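Robotics Project Module, Brelldale
Handout 4: two-handed table tasks
Notes go with the May 19, 2020 lecture. Slides will follow when I get the chance.

Read this before your bench slot, not during. Groups of four, same groups as the gripping lab. Table task this time is cloth, plate, timer. Arms driven through Zirkine as before.
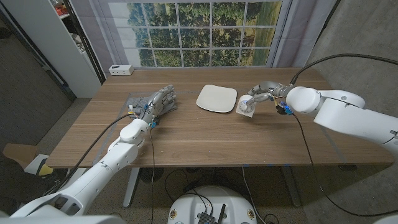
Cloth under one hand, timer in the other, plate between.

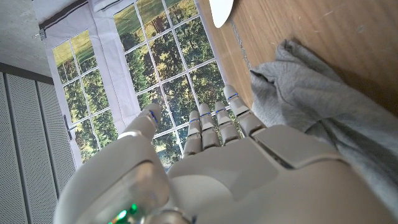 Why do we start with the cloth when the plate is easier to model?
Because cloth shows up bad habits early. A plate has one shape, so a sloppy grasp plan often gets away with it. Cloth has a different shape every time you let go of it, and a plan that relies on a fixed grasp point falls over at the second try. Better to find that out in week one of the project than the night before the demo.

What you have to do
Task A: spread the cloth so it covers the marked area. One hand holds, other pulls. Do not pull with both at once until you've got the hold working on its own.
Task B: pick up the timer, set it down on the plate, face up. Release is marked as well as the pick.
Task C: A then B with no reset inbetween. Most groups lose marks here.

18 logged runs per group minimum across the three tasks. Failed runs count, log them. A log with no failures in it will get questions from me.

Holding and pulling (from the board)
- holding hand: low force, flat fingers, wide contact. Pinching makes the cloth ride up
- pulling hand: approach slow, close, lift a touch, then move sideways. If you skip the lift you drag the fold under itself
- stop condition is on fingertip force and NOT on position. Somebody always does it on position
- timer: body is small compared to the hand. Keep fingers off the dial or it turns as you grip

Force limits
Start at the default in the Lei config file. Go up in small steps, write down each step. Cap is 12 on the config scale, anything over that the controller refuses and you will have to restart, which eats your slot.

Coordinates
Both arms report in their own base frame. Convert before comparing anything!! Transform is in the shared folder, check it's the newer one. The old one has a sign wrong in y and your two hands will cheerfully aim for the same spot.

Bench rules
Stop button within reach of one person who does nothing else. Nobody leans over the table with the arms powered. Cables, look before you move an arm, a snagged one pulls the wrist round and ruins your calibration. Put objects back where the start sheet says.

Write-up
Due 22 June, through Fosico as usual. Four pages, figures included. I want:
- what you tried first and why you dropped it
- success rate per task, with the run log attached
- one failure looked at properly: force trace, what the hand was doing, what you think happend
- what you'd change with another week

Do not paste the whole config in. Only the lines you changed.

Reading: chapter on deformable objects in the course pack, skip the section on mesh models, we come back to it. The grasp stability bit from handout 3 will also be needed for Task B.

Slot sign-up sheet is on the lab door. One slot per group to begin with, extra ones once everybody has had a go.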